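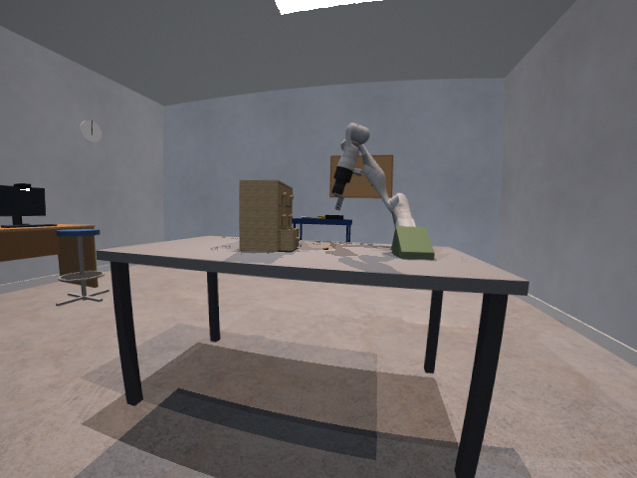 Subject: Re: drawer task, camera shift results

On Sunday, Esmaeil Salehi wrote:

> Did the camera shift runs finish? I'd like to know whether the drop
> comes from the viewpoint itself or from the arm hiding the small
> object. Also, is Metent still trained on the old fixed view?

They finished last night. Yes, Metent is still the fixed-view policy. I left it alone so that we have something to compare against. Indent is the same network, trained with the camera moved a little at the start of each episode.

Each policy got 300 episodes in the simulator. The cabinet and the green block stay where they are, the bottom drawer starts open, and the camera is drawn from the wider range we agreed in September. Both policies saw the same list of seeds.

1. Success rate. Indent put the object in the drawer in 61 per cent of episodes. Metent managed 13 per cent. With the camera back in its old place the two are close enough that I wouldn't claim a difference.

2. Where it goes wrong. Most of Metent's failures are at the grasp. It closes the fingers short of the object or to one side, then carries on to the drawer with nothing in them. The orange object is tiny at this distance, so a small error in the estimate is enough. The blue cylinder lying near it doesn't help either - I have yet to split the results by how far apart the two are. 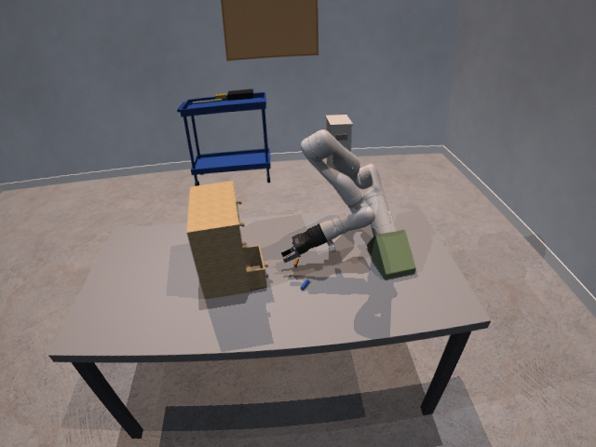

3. Occlusion. I can't answer your question properly yet. The arm does hide the object in some views, but I didn't log when. Sotomayor's branch writes out a visibility mask per step, so I'll merge that and run both policies again.

4. Seeds. All of this is one training run per policy. I have 4 more queued on Grotitz and would rather wait for those before we put numbers in the draft.

If anyone wants the episode list before then, write to me off list.

Ignacio Campos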